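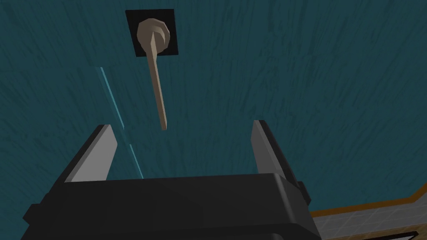 # Making a Summer Porch Work in November

Studio project report, Jul 8, 2022

My project was a screened porch on the back of a lake cottage in Griltstead, and the assignment was to turn it into a room people could sit in all year without wrecking the look of the house. I picked it mostly because I've always loved porches (my grandparents' had a swing that squeaked so badly you could hear it from the road) and I figured it would be the easy option. It was not the easy option!

The porch is 9 feet deep and faces the water, so it gets wind from late fall on. The floor is painted boards with gaps between them, which is great for rain and terrible for anyone in socks. There's one door to the kitchen and one to the yard, and they line up, so everyone cuts straight through the middle. That path eats up most of the good furniture space, and I spent my first two weeks pretending it didn't.

## What I tried first

My first plan was a wall of big fixed glass. I drew it up, felt very proud of it, and got told in review that I had designed an aquarium. Fair. There was no way to open it in July, and the family who uses the house really wants to hear the lake. It also covered up the old corner posts, and those posts are the nicest thing on that side of the house.

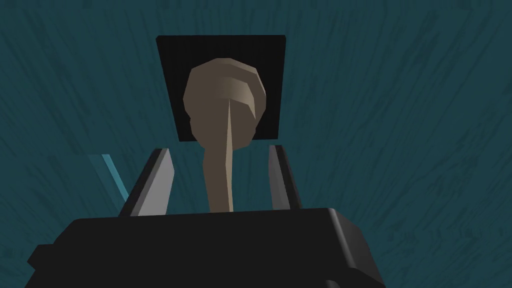
So I went back to the posts and worked out from there. The second plan keeps every one of them visible and puts a tall casement window in each bay, with a solid panel underneath. The panel gives you somewhere to put insulation and also a ledge for coffee, and I'm more excited about the ledge than I probably should be. For the windows I used the Nurkano series as my base size, since it fit the bays with only a little trim on each side.

The floor took longer. I wanted to keep the boards, but you can't really insulate over a crawl space with gaps like that and call it done. In the end I drew a new insulated subfloor with painted boards back on top, set tight this time. It brings the floor up 2 inches, which makes the step from the kitchen smaller. Bonus.

## Heat, and the door problem

I looked at a wood stove, a gas heater and a small electric unit. The stove was my favorite by a mile, but the clearances pushed it right into the walking path. The electric unit won. I know it's boring. It goes on the house wall, up high, and leaves the corner free for a daybed.

Moving the yard door was the big change. I slid it down to the end bay, so now people come in, walk along the house wall and go into the kitchen. The whole lake side opens up for sitting. I wish I'd drawn that in week one.

## Money

I priced the materials from the Khurana supply list and did the takeoff in Drinance, which I had never used before and which crashed on me twice. The trim came to 644 dollars, more than I had guessed, and I had left out paint completely until the last pass. Labor isn't in my numbers at all. 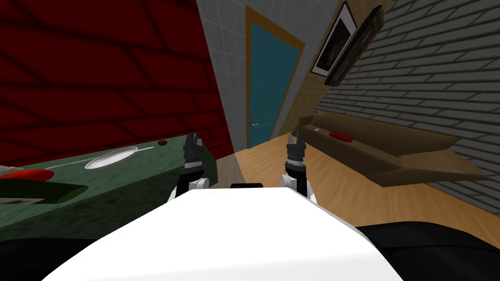

*Two grippers raised above a white robot torso.*

## What I'd do differently

I'd visit in bad weather. I only saw the place on a mild afternoon, when it was 69 degrees and everything felt lovely, and all my notes about wind came secondhand. I'd also build a rough model before drawing anything. The cardboard one I made near the end showed me the door problem in five minutes.

Still to do: the roof section, the gutter detail over the end bay, and some kind of answer for where the wet towels go. The old hooks were on the wall I put the heater on.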